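Hiltcombe College
Food Production and Retail, Level Two
Unit notes: Tasting panels and the assessment of flavour
Tutor: Thaddeus Alcantara, Room 211

These notes accompany the lecture and should be read before the practical session. Students who missed the lecture are expected to work through them in full and to raise any questions with the tutor in advance. The written assignment is described at the end.

Why producers use panels

A food producer who alters a recipe needs to know whether customers will notice. The alteration may be small, such as a change of vinegar supplier or a reduction in sugar, and the person who made it is badly placed to judge the result. He or she knows what was changed and will tend to find it. A tasting panel is a group of people who taste the food without that knowledge and record their answers in an agreed form.

Panels are used for several purposes, and the purpose has to be settled before anything is opened or poured. A producer may wish to know whether a difference exists at all. A producer may wish to know what the difference consists of, for instance whether the new version is sharper, thicker or less fruity. Or the question may be one of liking, in which case the panel should resemble the people who are expected to buy the product. The questions call for different people and different forms, and they should not be mixed in one sitting.

Trained and untrained tasters

A trained taster has learned to recognise particular flavours and textures and to give them the same name and the same strength on different occasions. Training is slow. It involves repeated tasting of reference samples, discussion of the words to be used, and checks on whether each person gives a similar answer when the same sample is presented again. A trained taster should never be asked which product is nicer. The training itself has made that person unlike an ordinary shopper, and the opinion will be of little use.

Untrained tasters are asked about liking and preference. They should be regular buyers of the type of food in question. Someone who dislikes pickles cannot give useful information about two pickles. Employees of the company should be left out where possible, and anyone who has worked on the recipe must be left out.

The paired comparison

The simplest test, and the one to be used in the practical, is the paired comparison. Each taster receives two samples and is asked one question about them: which is sweeter, which is saltier, or which is preferred. The taster must choose. An answer of "no difference" is not offered on the form, although a space for remarks may be provided underneath.

Half of the tasters should receive the samples in one order and half in the other. The first sample tasted is often judged to be stronger, particularly where the food is sour or heavily spiced, and if everyone begins with the same sample this effect will be mistaken for a real difference. The order should be written on the serving plan beforehand and followed exactly.

Sample pots are marked with codes. Letters such as A and B should be avoided, as people are inclined to think better of A. So should any number that suggests a ranking. Codes taken from a printed table of random numbers are suitable. The key linking the codes to the products is held by one person, who does not serve.

Preparing and serving samples

Samples must look alike unless appearance is the matter under test. They are served in identical plain pots, in equal amounts, and at the same temperature. A chutney straight from the refrigerator will taste milder than the same chutney at room temperature, and a comparison between the two tells the producer nothing. Jars should be taken out together and stirred before portions are drawn, as fruit pieces and liquid tend to separate on standing.

Plain water and an unsalted cracker are provided for use between samples. Coffee, mints and chewing gum are not permitted in the room, and tasters should be asked not to smoke or eat strongly flavoured food beforehand. Perfume and scented hand cream affect the work of everyone nearby. Tasters are to be told this politely when they are invited, since it is awkward to raise once they have arrived.
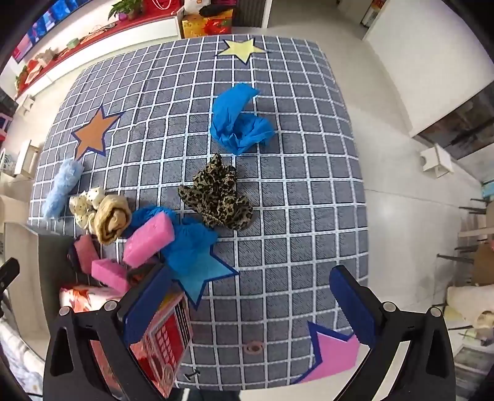
The tasting area should be quiet, evenly lit and free of cooking smells. Tasters sit apart and do not speak until all forms have been handed in. A raised eyebrow from a neighbour is enough to influence an answer, and low screens between the places are recommended where these can be had. If colour differs between the samples and cannot be corrected, the lighting may be dimmed or the pots covered, and a note of this is made in the record.

Allergens and consent

No person may taste anything until the full ingredient list has been made available and a consent form has been signed. The list must include the ingredients of any cracker or bread served with the samples. Verbal assurances are not sufficient. Where a recipe is confidential, the quantities may be withheld but the ingredients may not. Mustard, celery and sulphites are common in pickled goods and are easily overlooked by students who are thinking chiefly of nuts and milk.

A taster may withdraw at any point and need not give a reason. The form of a person who withdraws is kept with the others and marked accordingly.

Case for discussion: Calcombe plum chutney

Calcombe is a small producer of chutneys and savoury jellies which sells through farm shops and at a monthly market. In October it proposed to replace part of the brown sugar in its plum chutney with chopped dates. The owner considered the new version an improvement and wished to introduce it without altering the name on the jar.

A preference test was held at the market stall. Passers-by were given the existing chutney on a cracker, followed by the new one, and were asked which they liked better. Over 100 people took part, and a clear majority chose the new version. The recipe was changed. Complaints were then received from regular customers, several of whom described the chutney as too thick and asked whether the plums had been left out.

Students should consider the following points before the seminar. Everyone tasted the chutneys in the same order. The stallholder knew which was which and in many cases told the taster that the second was the new recipe. The people stopping at the stall were a mixture of regular buyers and visitors, and no record was made of which were which. The question asked was one of liking, whereas the owner also needed to know whether a regular buyer would notice the change. It should also be asked what Calcombe did well. A large number of people were approached, the chutney was served as it would normally be eaten, and the result was written down on the day.

A second case, concerning the Vương range of dipping sauces, will be given out in the seminar. It deals with chilli heat, which builds up in the mouth and requires a longer rest between samples. The notes on rest periods in the course reader should be studied first.

Recording and reporting results

Each form carries the date, the taster's number, the codes in the order served and the answer given. Names are not written on the form. Forms are completed in ink. An answer that has been altered is left visible, with a single line through the first choice.

The answers are counted and compared with the table in the course reader, which gives the number of matching answers needed before a result can be relied upon. A result that falls short of this number should be reported as showing no reliable difference. It is incorrect to write that the products are the same. A small panel may easily miss a difference that a large one would find.

Reports should state who the tasters were, how they were chosen, how the samples were prepared and in what order they were served. Remarks from tasters may be quoted where they help to explain the result, but they are not to be selected merely because they agree with it.

Arrangements for the practical

Students will work in pairs, one preparing and one serving. Clean whites and tied-back hair are required. Stunex pots and lids will be supplied and must be returned to the store, washed and dried, at the end of the session. Codes should be written on the pots with the pens provided, as other inks give off a smell which may be noticed by tasters.

Written assignment

Write a report of 700 words on the paired comparison carried out in the practical. The serving plan and a blank copy of the tasting form should be attached and do not count towards the length. Credit will be given for an honest account of anything that went wrong and of how it may have affected the answers. Reports are to be handed in at Room 211 by 8th December. Extensions must be requested from the tutor in writing before that date.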